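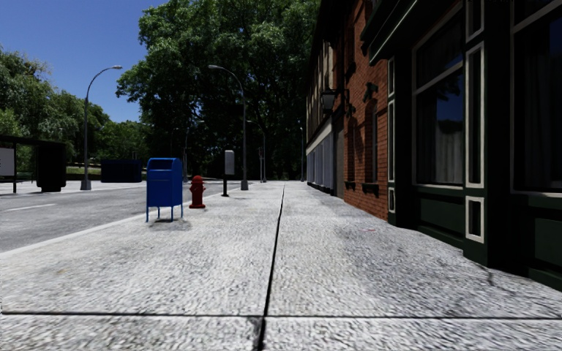 A street inside the Drollunetti simulator, with a mailbox and a hydrant to steer round.

Home | Robots | Space | Bodies | Ask Us

How a delivery robot learns to walk down the street
29 Aug 2025
By Marlene Harms

Look at the pavement for a moment. You could probably stroll down it while eating a sandwich and thinking about dinosaurs. A robot can't, at least to begin with. A robot has to be taught what a pavement is, and it is a slow pupil.

That's why there is Drollunetti. It's a computer program that schools and clubs can pay to use, and it makes pretend streets for pretend robots. The bricks, the trees and the blue sky were all drawn by a computer. If your robot drives into the hydrant, the hydrant doesn't mind.

What does the robot have to learn?

First, where to go. The pavement is pale grey and the road is a darker grey, with a light kerb between them. You know which is which. To a robot they are two sorts of grey, and one of them has lorries on it in real life.

Next, what to go round. The blue mailbox stands on thin legs, so a robot that only looks low down might decide there's plenty of room underneath. (There isn't. Ask any robot with a dent in its lid.) The mailbox has a shadow too, and beginners often stop dead in front of a shadow and wait politely for it to move.

Then there are lines. Pavements are full of joints and cracks. Most of them are harmless, but a new robot may treat each one as the edge of a cliff.

Windows are the sneakiest. The big shop window on the right has a bit of sky and some trees reflected in it. Robots have to find out that you can't get to the sky through a shop.

How does it practise?

In Drollunetti you choose a robot, pick a street and press Go. Each bump loses points and each tidy metre wins some. The robot tries again, and again, up to 2000 times in one lesson, and it never once asks if it's nearly lunch.

Is it any good?

We lent it to a club run by Indira Chettiar, with 32 children and 2 laptops, so there was some queueing. Most of them liked it. Nithin Fernandes, who is nine, named his robot Istari and got it to the trees after 6 tries. He then spent the rest of the afternoon crashing it on purpose, and says this was the best part.

We had grumbles. The menus use long words like "parameters" (that just means settings), and you can't make it rain - a real street will do that without being asked. The starter kit has only one street, too.

Try this at home

Walk to your corner with a grown-up and list everything a robot would need to go round. Bins count. So do little brothers.

Contact us | © Cirnberg Young Science | Back to top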